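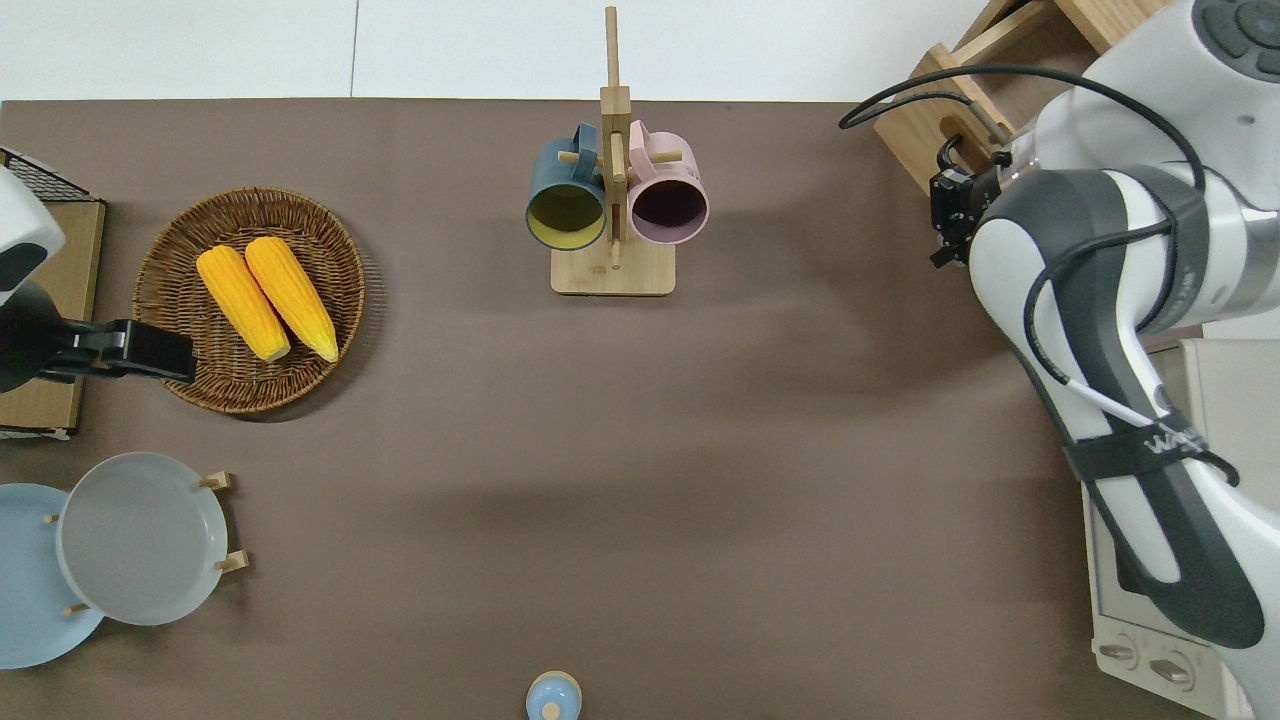
Mug Trees, Plate Racks and the Drawer of Shame: Small Kitchen Storage That Earns Its Spot

Posted December 24, 2019. Filed under Kitchen, Bench Space, Things I Should Have Done in May

My kitchen bench is 130 centimetres long if you count the part behind the kettle, and I do count it, on the same principle that real estate agents count the laundry. Every item that lives out on it pays rent. The toaster pays in toast. The bread maker stopped paying some years ago and now lives in the garage with the other defaulters.

What follows is what I've learned about keeping crockery, fruit and veg and the odds and ends of tea-making within reach without the place looking like the op shop on donation day. None of it is new. Your nan knew most of it and had the good sense not to start a website.

Mug trees

I came to mug trees late, having written them off as something you bought with a matching paper towel holder. Then a shelf came down (my shelf, my rawlplugs, my fault) and took out most of the mugs I liked and none of the ones I didn't.

A few rules for buying one:

Pick it up by the post before you pay. If the post wobbles in the base, it'll wobble more with a kilo of stoneware on it.

Look for a wide, flat base. Square or rectangular is fine. The dainty little round ones go over the first time somebody takes both mugs off the same side.

Check the pegs tilt upward a little, or at least have enough length to hold a handle when the bench gets bumped.

Load it in opposite pairs. One left, one right, then the next two. People who load one side first are the same people who stack the dishwasher like a raccoon.

Don't fill it. A tree with six pegs is a four-mug tree. The spare pegs are so you can get your hand in.

Mugs fresh from the sink can go on the tree as long as they hang with the mouth tipped down and you don't mind a drip. Put a tea towel under it for the first hour if the base is bare timber. Mine is an Engebretsen, bought second-hand, and the base had a ring on it before I got it home, so I've stopped worrying.

Plates on their edge 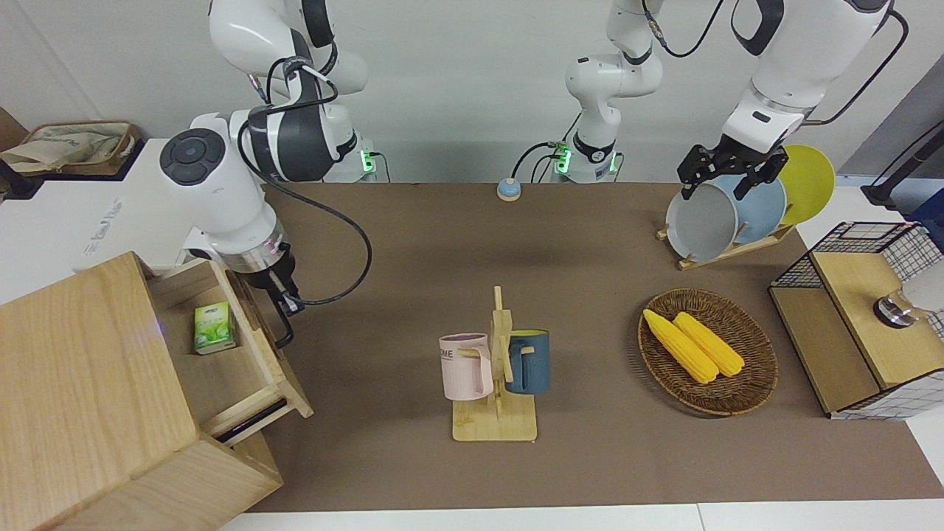

Upright dish racks save more room than anything else I can recommend, and they cost less than a decent lunch. A stack of plates means you always use the top two, and the rest sit there for years, ageing. Stand them in a row and the whole lot goes into circulation. The rack will also take a bowl if it isn't too deep, as with the grey one here in front of the blue and yellow plates. Put the bowl at the front, where its belly has somewhere to go, and keep the flat things behind it.

Before you buy, take a dinner plate with you. Yes, to the shop. Pegs are spaced for whatever crockery the maker had in mind, and if yours is the chunky handmade sort with a raised rim, you may find it perches on top of the pegs looking offended. The Grovent rack I gave away had gaps that suited saucers and nothing else. The shop assistant at Fundthorpe watched me test five racks with my own plate and didn't say a word, which I appreciated.

Timber racks want a bit of looking after. Let them dry out properly between loads, stand them on a mat so the feet aren't sitting in a puddle, and give them a rub with food-grade mineral oil when they start to look thirsty. Skip the olive oil. It goes rancid, and then so does your mood.

Baskets for fruit and veg

A low wicker basket is the right home for anything that needs air and the wrong home for anything that leaks. Onions, yes. Lemons, yes. Soft tomatoes, only if you enjoy scrubbing wicker with a toothbrush.

Corn is a special case. It's lovely in a basket for an hour or two before dinner, and it starts trading its sugar for starch the moment it's picked, so if you're not eating it tonight, put it in the fridge with the husks on. Husked cobs dry out faster again. If you've already husked them, wrap them up and cook them tomorrow at the latest.

To clean a wicker basket: shake it out over the garden, brush it with a dry brush, wipe with a barely damp cloth, and stand it in the shade. Don't soak it. Don't put it in front of the heater either, unless you like the sound of crackling.

The drawer of shame

Everyone has a shallow top drawer that holds takeaway menus, a dead torch and three soy sauce fish. I cleared mine in May. It took one evening, and the contents included a warranty for a fridge I no longer own.

The fix is to give the drawer one job. Mine is now the tea drawer, and it sits an arm's length from the mugs, so making a cuppa no longer involves a lap of the kitchen. The same goes for coffee, or cordial, or whatever you reach for before you can speak in full sentences. If it's a little tabletop cabinet, keep the heavy stuff low and leave clearance in front so the drawer can open all the way. I once parked a fruit bowl in front of mine and spent a fortnight extracting teabags through a gap, like a burglar. 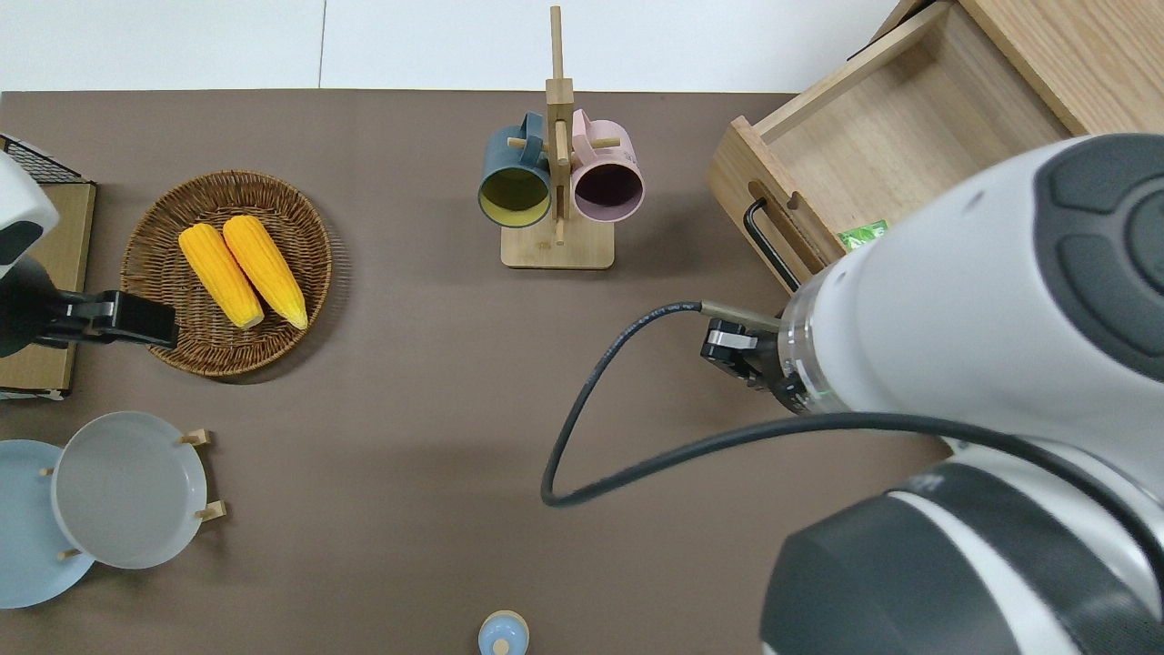
Basket, mug tree and an open drawer, all on the one tabletop.

A few leftovers

Felt pads under a mug tree stop it scratching the table. They also collect toast crumbs, so change them now and then.

If a drawer sticks, rub a candle stub along the runners before you reach for the plane. I reached for the plane first. The drawer now fits beautifully and also rattles.

Bar handles catch pockets and apron strings. If yours is at hip height, turn the cabinet or turn your hips.

Kirkia bench mats can be trimmed with ordinary scissors, though a straight line is between you and your conscience. I cut mine 40 millimetres short and have put the pepper grinder over the gap.

Next time: lids, and where they go.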